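The Rasbridge Inquest

The pathologist's report ran to five pages and arrived at the Rasbridge coroner's office in March, late in the afternoon, by internal courier. Miroslava Jireš signed for it, stamped the first page and entered it in the register under file 891. She then read it standing up.

The deceased was Knut Stüber, surveyor, resident of the lower town. He had been reported missing by his employer, Domix, when he failed to return a levelling instrument. A walker found him in the drainage cut below the Druken embankment, on the side away from the road. The cause of death was given as hypothermia. There was a fracture of the left wrist, sustained while he was alive. There was no alcohol in the blood.

Jireš turned to the section on stomach contents and read it twice. Bread, barley and a quantity of stewed plum, taken not more than two hours before death. She wrote the word "plum" on a separate sheet and put the sheet in the folder.

The police summary was shorter. It had been prepared by Nima Ranjbar, who had charge of the case, and it proposed the following sequence. Stüber left his lodgings on foot after dark. He walked along the embankment to check a benchmark he had set the week before. He slipped, broke his wrist, could not climb the bank and died of cold. The distance from lodgings to benchmark was given as 300 metres.

She telephoned Ranjbar at his desk.

"Your distance," she said. "Who measured it?"

"It's taken from the map."

"Which map?"

There was a pause while he looked. The map was the old sheet, printed before the embankment was moved. On the new sheet the benchmark lay on the far bank, and the only crossing was at the sluice, a good way upstream. A man walking to it from his lodgings would not have passed the place where the body was found.

"He set the benchmark himself," Jireš said. "He would have known which bank it was on."

"He may have gone for a walk."

"Carrying a staff?"

The levelling staff had been recovered from the reeds. It was item 39 on the property list, between a glove and a box of matches. Ranjbar said that he would look at it again, and she heard him write something down.

Iveta Baláž kept the lodging house. She came in to give her statement at ten the next morning, wearing a dark coat which she did not unbutton. Jireš took the statement herself. Mrs Baláž said that Mr Stüber had paid until the end of the month. He had been a quiet tenant. He had not eaten at the house on his last evening, as the stove had been out since noon and she had told all the tenants so.

"Do you ever serve plums?"

"No," said Mrs Baláž. "There's only one tree on that side, and it isn't mine."

"Whose is it?"

"Štěpánek's. At the sluice."

Jireš wrote this down. She asked how the name was spelt, although she knew, and had the witness sign at the foot of each page.

The sluice house stood at the end of a paved track. Štěpánek had been dead for two years, and his daughter, Hedvika Krajčí, had taken over the gates and the tenancy. She let Jireš and Ranjbar in without asking what they wanted. The kitchen was warm. Jars stood on the shelf over the sink, labelled by year in pencil, and there was a gap in the row. In the next room she had put flowers out.
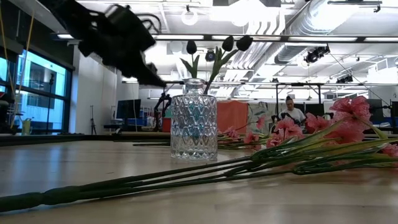
Tulips in a glass vase, on the light wooden table.

"Mr Stüber was here," Jireš said.

"He came about the levels." Krajčí sat down. "He said the new embankment was lower than the drawings. He had the figures in a notebook. He wanted to know how high the water had come in my father's time, and I showed him the marks on the wall."

"And you gave him something to eat."

"He'd been out all day."

Ranjbar asked what time he had left. She said seven, or a little after. She had watched his lamp as far as the bend. He had meant to take one more reading on the way back, at the lowest point, and she had told him to leave it until it was light.

"Did he say who else had seen the figures?"

"He said he'd sent them to the office. He was waiting for an answer."

Ranjbar looked at the property list, then turned it over and looked at the back. It recorded a staff, a lamp, a pencil, one glove and a box of matches. It did not record a notebook.

Jireš asked to see the marks on the wall. They were cut into the plaster beside the back door, each with a year beside it, and the highest came level with her shoulder. She copied them into the file in order, lowest first, and noted the time. Then she asked Krajčí whether there was a telephone in the house, and rang the office to have the inquest adjourned.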